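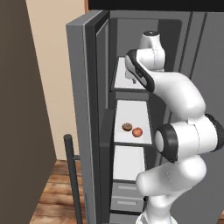 Page last changed: June 16, 2025

Prorkex Pauses Release of Gavska Kitchen Software After Grip Fault

CLADENITZ – Prorkex has placed a hold on the next release of Gavska, its control software for kitchen robot arms, after a fault was found in the way the program handles soft food. The fault was recorded in May during simulated refrigerator trials. No customer equipment was involved, and no injury or damage has been reported.

In 12 of 52 simulated runs, the gripper kept closing after contact with an item had already been registered. The software is meant to stop the fingers once contact is confirmed and then hold a steady force. In the affected runs, the stop command was sent but was overwritten by an older position command still waiting in the queue. The force limit, set at 10 newtons for fruit, was passed each time before the backup check ended the run.
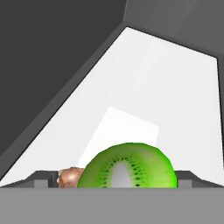 Cut fruit is treated by Gavska as a separate class of item, with a lower closing speed and a shorter delay between force readings. Engineers found that these settings made the fault more likely, as the shorter delay allowed more commands to build up in the queue. Whole fruit and baked goods were affected less often. Runs with rigid containers did not show the fault.

Prorkex has taken the following steps:

The release has been withdrawn from the test group at the company's Sala office.

Sites using the current version have been told to leave the backup force check switched on. The current version does not contain the new queue, but the check should remain active in all cases.

A corrected build now clears all waiting position commands when contact is confirmed. It will be put through the full set of refrigerator trials again, including reaches to the middle shelf, before any work with physical arms resumes.

The hold will last at least 8 weeks. Prorkex will publish the results of the repeat trials on this page, along with a revised release date. Customers with questions about their own settings should contact the Gavska support desk in Cladenitz through their usual service account.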